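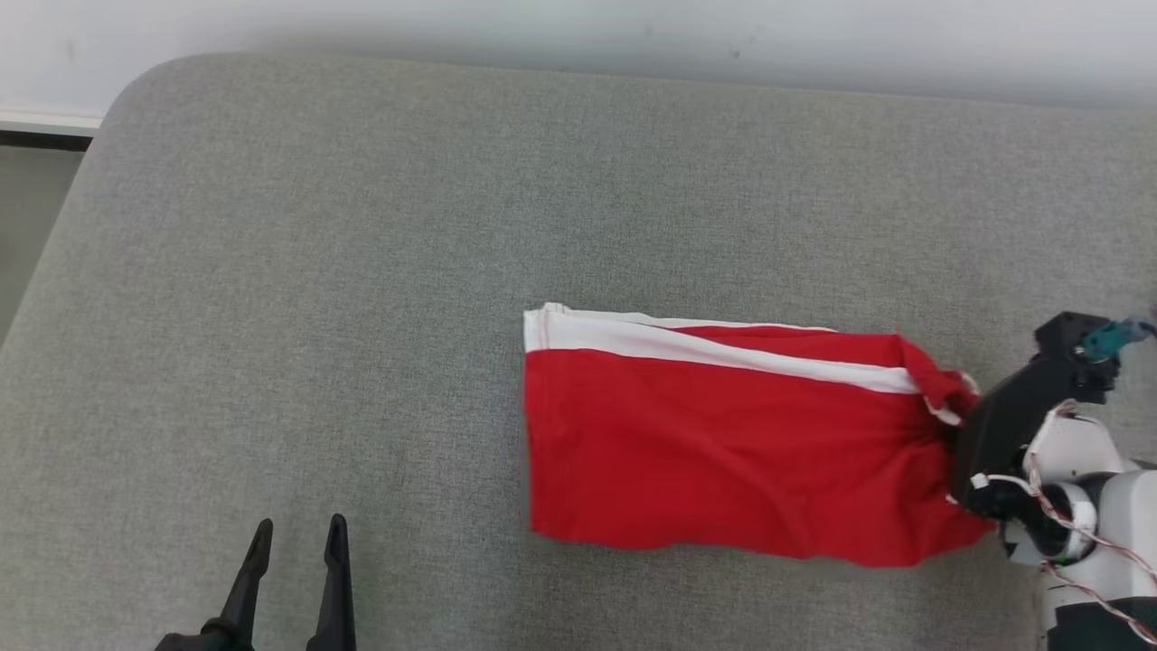
Folding football shorts so they stay flat in a drawer

Posted in Laundry and Ironing

Margaux Besson

Hello all, first time posting in this bit of the site, I'm normally over in the curtains section moaning about hems.

My son has joined the under-elevens at Hornercombe and we've gone from owning no sports kit at all to owning what feels like a shop's worth of it. Red shorts, red tops, socks, training bibs that somehow live with us now. The socks I can cope with. It's the shorts that are driving me round the bend.

They're that slippery sort of cloth, with an elasticated waist and a drawstring, and I can't get them to fold. If I lay them out on the bed and smooth them down they look lovely for as long as my hands are on them. Then I fold one leg over the other, the waist springs up into a bunch, the whole lot twists, and by the time they've been in the drawer for a day they look as if somebody has slept in them. I've tried folding in half and then in half again. I've tried rolling. I've tried piling jumpers on top (don't, you just get creased shorts and creased jumpers).

I don't want to iron them. For one thing the label says cool iron only and my iron has two settings, off and volcano. For another, I've got three children and I'm not starting down that road with football kit.

So what do people do? Is there a proper way of folding shorts with an elastic waist? And does it matter what you fold them on? I've been using the bed but I wonder if it's too squashy. The kitchen table is an option on any day except Saturday, when it's covered in everyone's breakfast and half a hedge's worth of mud.

Thanks in advance - and if the answer is "leave them in a heap like the rest of us" I will accept that too.

Posted by Jimwood

I do the kit for a whole team, so I've folded a fair few of these. The waistband is your problem and the legs hardly matter, so start at the waist and let everything else follow.

Lay the shorts down front side up with the waistband away from you. Before you fold anything, put a thumb inside each side of the waist and pull outwards, a good firm stretch, then let it go back slowly. If you just pat it down you'll have more gathers at one end than the other, and that's where your twist comes from. Mine always want to bunch up on the right, I suppose I'm heavier with that hand.

Tuck the drawstring inside. All of it, knot as well. A knot left in the middle makes a lump and the next fold rocks about on top of it like a seesaw.

Then:

Fold one leg across onto the other so the side seams meet. You'll have a little triangle sticking out where the crotch seam is. Fold that in so you've got a straight edge all the way down.

Hold the waistband flat with one hand and run the other hand down towards the hems. Always away from the elastic. Go the other way and you push all the slack up into the waist.

Now fold the hems up, but stop a third of the way. Then take the waistband down over the top and tuck it into the open end of the legs. It holds itself shut like an envelope and you can throw it across the room (I have).

With any stripe or band of a different colour, use it as your ruler. If the stripe's wandering off downhill then you're not straight, and it's much quicker to pull it square at that point than after you've folded.

As for the bed, I wouldn't. Anything padded is all right for laying things out but your hand sinks in when you press, so the fold never gets a proper edge. I'd go for the table, or the top of a chest of drawers if yours is deep enough. If it has to be the bed, put a big tray or a chopping board underneath for the last couple of folds. My wife does hers on an old drawing board and her piles look like something out of a department store. Mine don't, but they do stay folded.

Posted by prurkov721

just roll them?? life is short

Posted by Fikre

She did say she's tried rolling! But I think rolling does work with this sort of cloth if you don't start from full width. Fold the shorts in half lengthways first, leg on leg, then roll from the waist end. Most people start at the hem because it's flat and easy, and then they finish with the springy bit on the outside and it all unrolls in the drawer. Waist first, good and tight, and the elastic is trapped in the middle where it can't do anything. Then stand the rolls up on end next to each other so they prop each other up. A shoebox does nicely, I've got over a dozen pairs in mine, mostly cycling and a few that don't fit anybody any more but which I'm not ready to discuss.

The other thing I'd say is look at how you're drying them. I used to peg mine by the waistband, one peg each side, and they'd dry with the middle drooping and the two ends pulled up into little ears. No amount of folding gets rid of that. Now I peg them by the hems, upside down, and the elastic hangs loose at the bottom and dries in its own shape. If you use an airer, lay them over the rail at the halfway point and give the waist a tug when you walk past.

And get them off the line and folded the same evening if you can. I'm terrible for leaving a basket until the weekend, and whatever shape a thing has been squashed into by then is the shape it wants to be. If they've already gone crinkly, hang them in the bathroom while somebody's in the shower and most of it drops out. Keeps you away from the volcano!

I don't agree with Jimwood about the bed, by the way. I do all mine on the bed because I'm tall and the table does my back in. You get a softer edge, yes, but for football shorts I can live with that. I'd kneel down though, you can see whether you're straight much better from low down than from standing over it.

Margaux Besson

Oh this is brilliant, thank you both (and thank you prurkov721, I have been where you are).

I've just had a go at the envelope one. First pair was a disaster because I tucked it into the wrong end, but the second came out as a neat little parcel and it's been through the drawer being slammed a few times and hasn't budged. The stretch before you start is what I was missing, I'd been patting away at that waistband for weeks. I did it on the kitchen table and it's definitely easier, although I take the point about backs.

I'm going to try the hem pegging on the next wash as well. I went and looked and every pair on the line had the ears.

Now then, has anybody got a method for shin pads? They won't go in anything.

Posted by Jimwood

Shove them inside the socks, socks inside the boots, boots in a carrier bag. Leave the bag open or you'll regret it by Monday.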